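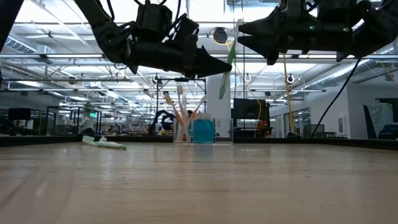 The governor's office says the state will cut 3,814 tons of carbon a year by paying landowners in Gostska to leave their trees standing, and I would like to believe it. I read the whole plan. It fits on a light wooden tabletop with room to spare, and most of it is maps. The trees in question grow on slopes too steep to log. Paying someone up to $300 an acre for not doing what he was never going to do is a strange kind of climate policy.

The legislature held one hearing, which lasted 13 minutes. I watched it twice. Members asked when the checks would go out and who would get the signs.
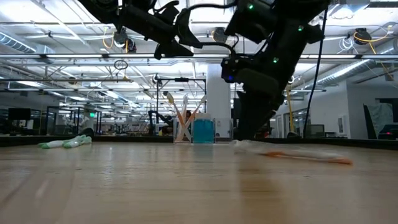 Altell wrote to me after my last post that I was being unfair, and that a weak program can be fixed later while a dead one can't. Maybe. I heard the same thing about the Grornent rebates, and those still haven't been audited.

The vote is in September. Before then I'd like to see the list of parcels, with slopes and owners. I asked for it on Saturday, April 18, 2026, and got back a link to the press release.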